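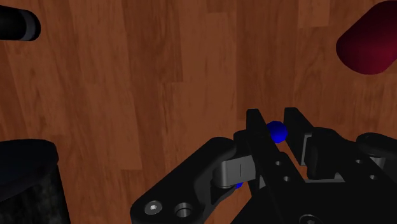
1/ Old wood floors, and what I've learned from living on top of one for most of my adult life. This is going to be a long thread, so get yourself a coffee. A few of you asked after my last post and I kept promising I'd write it all up, and it's 9/13/18 and raining in Harolville, so here we go!

2/ Our house was a boarding house for the Koppel mill once upon a time. When we bought it, every single room downstairs had carpet, and under the carpet was linoleum, and under the linoleum was newspaper, and under the newspaper (bless whoever did this) were the original boards. I sat down on the stairs and cried a little.

3/ The first thing I did was the wrong thing. I went and rented the biggest drum sander the shop would give me. My neighbor Vija Krūmiņa came over with a loaf of rye bread, saw it sitting in the hall, and asked me very kindly whether I had ever used one. I had not. She made me take it back the same day.

4/ Vija's advice was to wash first and decide later. So we washed. Warm water, a tiny bit of soap, a cloth wrung out until it hardly dripped, one room at a time with the windows open. It took most of May. You would not believe the color of the buckets.

5/ Half of what I'd taken for damage was plain old dirt and paste. The other half was damage, mind you. There was a burn by the stove the size of a dinner plate, and a row of little dents in the front room that we think came from somebody's sewing machine. I've grown very fond of the dents.

6/ Now, money. I had two quotes to sand and finish the downstairs. One was $900 and the other never called me back. Doing it ourselves came to $306, and that includes the good knee pads, which I would buy again tomorrow.

7/ Replacement boards! Please don't go straight to the big store. Aigars Petrauskas runs the salvage yard out on Rillow Road and he let me dig through his back shed for a whole afternoon. I came home with 44 feet of old pine for the spot by the stove, and he threw in a coffee can of cut nails.

8/ The patch didn't match. I fretted over that for weeks and tried tea, then vinegar with steel wool, then a stain that came out the color of a pumpkin. In the end my husband said to leave it alone and let the sun work on it. Two summers later you'd have to get down on your hands and knees to find the edge.

9/ For finish we used oil, thin coats, wiped off well. It scratches easier than the shiny stuff but you can fix one little place without doing the whole room over. PLEASE spread your oily rags flat outside to dry. Don't ball them up in a bucket in the garage. They can catch fire all on their own.

10/ Squeaks: I've got one left, third step from the kitchen door, and I'm keeping it. It's how I knew when the kids were sneaking in.

11/ Liis Dzene asked about winter gaps. Ours open up every January and close again by June. I filled them once and the filler popped out in crumbs, so now I just vacuum them and go on with my life.

12/ I'll do stairs next time, once my knees forgive me. If you've got a floor under your carpet and you've been wondering, pull up a corner in the closet and have a peek. Then come tell me what you found!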